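Last updated: January

Tidying & Small Spaces: Community Help

Wastebasket with holes in the sides, no liner. How do you all manage?

Posted by Jurgita Kairys, January, 9:40 p.m.
Print this page | E-mail this page

Hi everyone! I finally set up a proper desk corner this winter and I am so happy with it. New chair, decent lamp, a shelf that doesn't lean. The one thing I can't settle is the trash. I bought a round plastic basket with the little holes all the way down the sides, because it was cheap and cheerful and came in a color I love, and now I'm wondering if I should have gotten a solid one.

I mostly throw away snack wrappers, tissues and the bits of plastic that parcels come in. Now and then a yogurt cup, if I'm being bad. Do you line a basket like this or leave it bare? If you line it, what size bag? The ones I have from the kitchen are huge and they puff up over the rim and look awful. And where do you keep it? Mine is currently by the door, so I end up with a pile of wrappers next to my keyboard until I stand up. I do want to love this basket!

ilze_m, 10:15 p.m.

Oh, I love those baskets! I've had one for years (mine came from the Siliņa housewares shop near my mother's, who knows if they still sell it) and I would never go back to a solid one for a desk. They weigh nothing, you can rinse them in the shower, and you can see at a glance when they're getting full.

On the liner: I go bare for dry trash and it has been great. Wrappers, tissues, tape, packaging, all of that just tips straight into the big kitchen bag. The only things I keep out of it are:

- anything with liquid left in it
- pencil shavings and crumbs, which go right through the holes and onto the floor
- fruit peels (learned that one in summer, ugh)

Your yogurt cup is fine if you rinse it and let it drain first. If it still has a spoonful in the bottom, walk it to the kitchen.

On where to keep it: move it away from the door! Mine lives on the floor right in front of my chair, where my feet go. I thought I'd kick it over all the time and I've done it maybe twice. You just drop things in without getting up, and the pile next to the keyboard disappears. It made a bigger difference to my desk than the drawer organizer I spent 45 dollars on, and I was really excited about that drawer organizer.

marks_garage, 10:52 p.m.

use a bag. grocery bag, handles over the rim. done

tostumfan, 11:30 p.m.

Fun topic! I'm on team liner, but a small one. The trick with the puffing is air. In a solid bin it gets trapped under the bag and the bag balloons up. In a basket with holes it can get out through the sides, so if you push the bag down with your fist, it stays down. Then fold the extra over the outside and put a big rubber band under the rim. If yours is a really thick rim the band sits beautifully underneath and the bag can't slip.

For size, measure around the top with a string and buy a bag whose width is a little more than half that. I use the Zellix small ones, which come on a roll, and I keep the roll in the bottom of the basket under the bag in use. When you pull out the full one the next one is right there. I got that from a hotel cleaner and I tell everybody!

I agree with ilze_m about keeping it at your feet. If your chair has wheels, check that you can still roll back without running into it. One more thing, flatten your wrappers before you toss them. Packaging film springs back open and takes up a silly amount of room. I tuck mine inside an empty chip bag and it buys me an extra day or two.
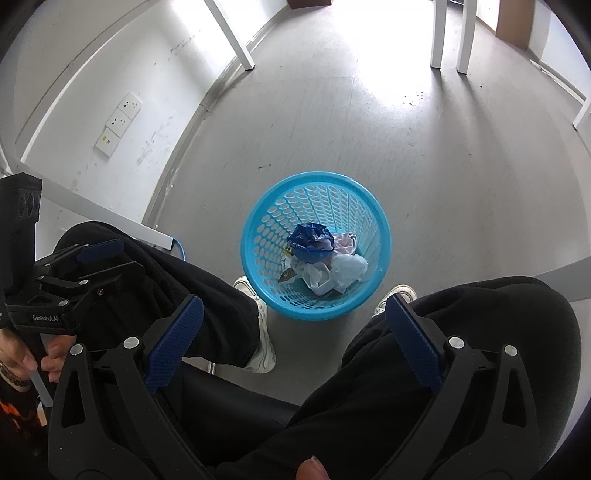

How often should a desk basket like this be emptied if it only gets dry trash?

Once a week is plenty for most people, or sooner when the pile comes up to the rim. Pick the evening before your trash pickup and take it out with the kitchen bag. If food wrappers go in, make it every two or three days, and give the inside a wash with dish soap and an old toothbrush once a month so the holes don't get grimy.

Jurgita Kairys, 11:58 p.m.

You are all wonderful, thank you! I moved it from the door to under the desk just now and I'm going bare for a week to see how it goes. If the crumbs win I'll try the rubber band. Does anyone know whether the colored ones fade near a window?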